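## 4. Setting up for a garment session

This section covers the Geraghty hand-held gripper when it is used on clothing. Complete Section 3 (charging and pairing) first.

1. Lay the garment face up on a flat surface, such as a bed or a large table. Spread it by hand until the collar is open and the front placket can be seen.
2. Hold the gripper over the garment with the fingers open, one on each side of the placket.

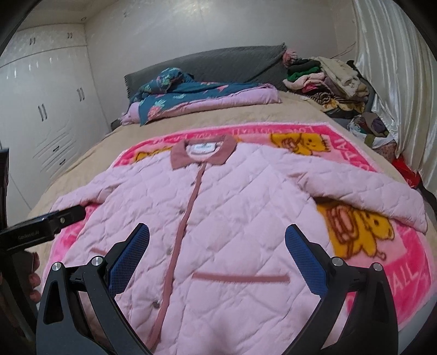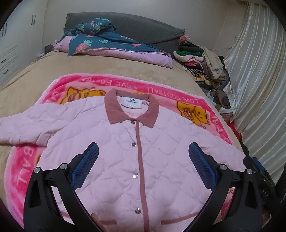
*Figures 4-1 and 4-2. Open fingers over a quilted jacket, blue pads facing inward.*

3. Check both blue grip pads. They must be clean and free of lint. Wipe them with a dry cloth.
4. Check the screws at the finger pivots. If one is loose, tighten it by hand with the driver from the Arneslow kit. Do not use a power driver.
5. Close and open the fingers 10 times. The movement should be smooth and the pads should meet evenly along their length.
6. Start the Redcombe recorder and wait for the steady light before you touch the garment.

**Note:** On padded fabric, take hold of the edge or the placket. The pads slip on a puffy surface if only the outer layer is pinched.

**Caution:** Do not close the fingers on metal snaps or zipper pulls. They cut the mesh surface of the pad.

### 4.1 During the session

- Stop after 30 minutes and let the gripper rest for 10.
- Repeat step 3 after fleece, knits or anything else that sheds.
- Replace the pads as a pair after 330 sessions, or sooner if the mesh is torn. Order them from the Bindisbridge parts desk.

If the fingers stick partway, stop recording and go to Section 7.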